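In Praise of Plain Blue

Tuesday, September 24, 2019

I have been thinking about colour far more than any grown woman with a job should, and I blame my hallway.
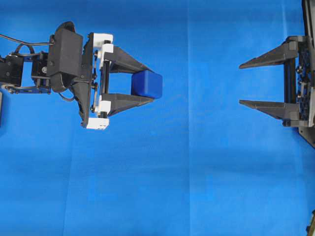 The trouble with grey

We moved into the flat in Langat Road two years ago and every single wall was grey. A soft grey, a warm grey, a grey with a bit of lilac in it if you stood near the bathroom door. The agent called it neutral, as if that were a selling point. I lived with it for one winter and by February I felt like I was living inside an envelope.

So I painted the hallway blue. Proper blue, the sort a child reaches for when asked to draw the sea. It took three coats and most of a bank holiday, and when my brother-in-law Bilal Issa came round he stood on the mat and said, "Well, you'll have to paint over that when you sell." He hadn't even taken his coat off!

That remark has stuck with me, and I think it's a rotten way to live. When did we all start decorating for the next people? I don't know who they are. I don't owe them a beige sofa. They might love blue, they might knock the wall down, they might keep goats in there for all I care.

What the shops sell us

I went looking for a rug to go with it and spent a whole Saturday trailing round Woketti with my friend Imani Mutiso, who is very patient and had been promised lunch. The rugs came in oatmeal, stone, pebble, mushroom and something called driftwood. I asked the lad if there was anything in red or yellow and he took us to a rail at the back, by the fire door, with a cushion on it.

I do understand it from the shop's side. Nobody sends back an oatmeal rug. But nobody runs home to look at one either, and at £309 I would like to feel something. Imani said I was being dramatic (I was) and then bought a mushroom lampshade, so we are not discussing it.

People say bright colours date. Of course they do! My gran's kitchen was orange and brown, with a Flodia bread bin that could be seen from the street, and it was as dated as anything. It is also the one room from my childhood I could draw for you now, down to the tea towels. I couldn't tell you a thing about the magnolia bedrooms.

In defence of getting it wrong

I will admit that not everything has worked. The airing cupboard was meant to be mustard and came out the colour of an old plaster - I did it over again in October last year and said no more about it. But a tin of paint is one of the cheaper mistakes you can make. I've had worse haircuts for more money.

If you rent and can't touch the walls, get a tablecloth, or a bedspread, or a bright blue front-door mat. Something you chose because you liked it when you saw it.

Bilal is coming for Sunday lunch again this week. I've just bought the yellow for the downstairs loo.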